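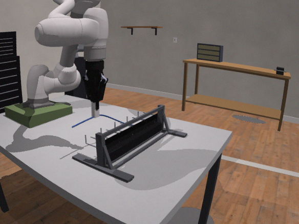 Tadosano Rehearsal and Recording, pre-session safety checklist with comments from the last full inspection, February 10, 2022. It covers both rehearsal rooms, the live room and the control room. Checks were done by Rodel Dela Peña and Marilou Salazar, and the comments are theirs unless another name is given. Item 2 deals with cables and had the most faults. A lead on a table should lie in a shallow curve with some slack in it, as the thin blue one does in the picture, and should not be pulled straight between two sockets. The same applies to leads on the floor. Any item marked FAIL has to be put right before the room is let again.

Search this site Enter keywords Go

1. Mains power
1.1 Wall sockets free of cracks and scorch marks. PASS, all rooms.
1.2 No extension lead plugged into another extension lead. FAIL, Room B. Two were joined behind the bass amp. Removed on the day, and a longer single lead is on order.
1.3 Trip switch tested with the button. PASS.
1.4 House amps carry a current test sticker. PASS except the Zidach combo in Room A, where the sticker has worn off. The test is in the book under December. New sticker needed.

2. Cables and stage boxes
2.1 Floor leads taped or under matting at doorways. FAIL, live room. Matting had been rolled back to get the piano out and left that way.
2.2 Plugs tight, no bare wire. 13 microphone leads taken out of use. Most had gone at the plug end. Alfredo Cruzado will mend what he can and bin the rest.
2.3 Spare leads hung up. PASS in the control room. Room B had a heap in the corner again. Please coil them and use the hooks.
2.4 No leads run under drum rugs. PASS.

3. Stands, cabinets and drums
3.1 Speaker cabinets stacked no more than two high. PASS.
3.2 Castors locked or removed. Comment: one castor on the large bass cabinet does not lock. Wedge it for now.
3.3 Boom stands hold their position under load. 11 checked, one drops slowly. It has red tape on it and should not be used over a drum kit or anyone's head.
3.4 Drum rug flat, no curled edges. PASS in Room A. Room B rug is worn at the front edge and will need replacing this year.

4. Noise
4.1 Ear plugs available at the desk. PASS, but the box was nearly empty. Imelda Dela Peña has reordered.
4.2 Noise notice displayed in each room. FAIL, Room A. It had fallen behind the radiator.
4.3 Headphone amp turned down between sessions. Comment: found at full after the Funudance overdubs. Whoever closes the session should turn every channel to zero before the headphones are hung up. We have asked for this before.

5. Fire and exits
5.1 Exit routes clear. FAIL, back corridor. Flight cases on the left-hand side, belonging to Tan. They were told the same evening and have moved them.
5.2 Extinguishers in place and in date. PASS. The one in the control room is due for service next.
5.3 Emergency lights come on when tested. PASS.
5.4 Live room limit of 20 people displayed and kept to. Sign is up. Choir and brass bookings must give numbers in advance.
5.5 No candles, smoke machines or sparklers. No sign of any. Bands filming a video need to ask first, and the answer on sparklers will be no.

6. Air and heating
6.1 Vents not blocked by foam or blankets. Blanket found over the vocal booth vent. Taken down. It does cut the rumble, so we are looking at a quieter fan.
6.2 Portable heaters. None allowed in any room. PASS.

Work still to do
Room B extension lead: Rogelio Tagle.
Live room matting: refitted, check again at next inspection.
Zidach combo sticker: Marilou.
Bass cabinet castor: Rodel.
Vocal booth fan: price wanted, no more than 1720 including fitting.

Faults found between inspections go in the red book at the desk, with the room and the item number.

Contact the studio desk | © Tadosano | Back to top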